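4. Puesta a punto de la célula Grutero en el entorno simulado

Esta sección cubre la carga de la célula, el ajuste de la pinza y la prueba de aproximación al panel de mandos. Se aplica a la versión de Timevard con el módulo Grutero instalado. El folleto comercial asegura que la célula «queda lista al abrirla». No se fíe. En las instalaciones que hemos revisado, los valores de fábrica servían para ver moverse el brazo y para poco más.

4.1 Antes de empezar

1. Cierre cualquier otra sesión de Timevard. El programa permite tener dos abiertas, pero la segunda escribe sobre la configuración de la primera sin avisar.
2. Haga una copia de la carpeta de la célula. El botón «Restaurar» devuelve las posiciones del brazo y deja intactos los parámetros de contacto, así que no cuenta como copia.
3. Compruebe que el origen de coordenadas está en la base del brazo principal. El asistente a veces lo coloca en el suelo de la sala.
4. Desactive la opción «Optimización inteligente». No hemos encontrado documentación de lo que optimiza.

Nota: si la célula viene del repositorio Trevdale, puede incluir objetos que el índice no menciona. Revise el árbol de objetos completo y no solo la lista resumida.

4.2 Carga y comprobación de la postura inicial

1. Abra la célula y espere a que el contador de física se estabilice. El indicador verde se enciende antes de tiempo; mire el contador.
2. Lleve el brazo a la postura inicial con la orden «Inicio».
3. Verifique que la base queda apoyada sobre la mesa, sin hueco ni penetración. Una penetración pequeña no se aprecia a simple vista y produce vibraciones en la muñeca al primer movimiento.
4. Verifique que la pinza cuelga vertical y que el antebrazo no cruza ningún otro objeto.
5. Si hay un segundo brazo en la sala, bloquee sus articulaciones desde el menú «Estado». Ocultarlo no basta: oculto sigue calculando colisiones.
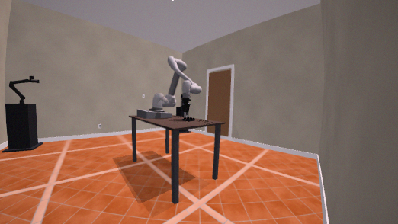 ¿Hay que repetir la comprobación de la postura cada vez que se abre la célula?

Solo cuando se ha actualizado el programa, se ha cambiado la pinza o se ha movido la mesa. En los demás casos basta con ejecutar «Inicio» y leer el registro de colisiones, que debe salir vacío.

4.3 Ajuste de la pinza

1. En «Herramienta», cargue el perfil de pinza paralela. El perfil «Automático» elige por nombre de archivo y se equivoca con frecuencia.
2. Fije el paso de simulación en 900 por segundo. Con 440, que es el valor de fábrica, los dedos atraviesan los objetos finos.
3. Ponga la fuerza de cierre en 30. La escala no lleva unidades en ninguna pantalla; trátela como un número relativo y no la traslade a una pinza física.
4. Abra y cierre la pinza en vacío varias veces. Los dos dedos deben llegar al centro a la vez. Si uno se retrasa, vuelva al paso 1 y cargue el perfil de nuevo; corregir el retraso a mano dura hasta el siguiente reinicio.
5. Guarde con otro nombre.

Precaución: no modifique la fuerza con la pinza cerrada sobre un objeto. El motor de física puede lanzar el objeto fuera de la mesa y la postura guardada deja de ser válida.

4.4 Aproximación al panel de mandos

El procedimiento original es de Kvido Zelenák. La versión que sigue incorpora las correcciones de Přemysl Sokol, que suprimió la calibración automática tras comprobar que daba un resultado distinto en cada arranque.

1. Seleccione la cámara de muñeca. La vista general engaña con las alturas.
2. Lleve la pinza por encima del panel, con los dedos separados lo justo para dejar un mando entre ambos.
3. Baje en modo lento, al 22 por ciento. Deténgase antes de tocar.
4. Compare la orientación de los dedos con la del panel. Si el panel está girado respecto a la mesa, gire la muñeca y deje el panel donde está.
5. Anote la posición del índice blanco del mando elegido. El programa muestra un ángulo propio que no siempre coincide con el dibujado.

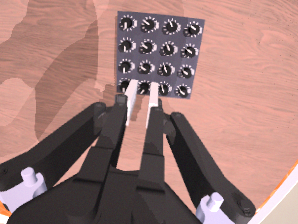

Figura 4-2. Dedos de la pinza sobre la fila inferior de mandos, vista desde arriba y por detrás.

6. Descienda hasta el contacto y lea el registro. Debe aparecer contacto en los dos dedos. Con uno solo, suba y corrija el centrado.
7. Gire el mando un poco en cada sentido y vuelva a leer el ángulo. Si no cambia, el mando es decorativo: active «Articulado» en sus propiedades.

Precaución: los dedos tapan parte de los mandos vecinos en esta vista. Antes de girar, compruebe en el registro que no hay contacto con ninguno de ellos.

Nota: el complemento Malý promete hacer los pasos 2 a 6 con un solo botón. Puede probarlo sobre la copia. Mientras no guarde un registro de lo que ha cambiado, recomendamos el procedimiento manual.

Para el mantenimiento periódico de los perfiles, consulte la sección 5.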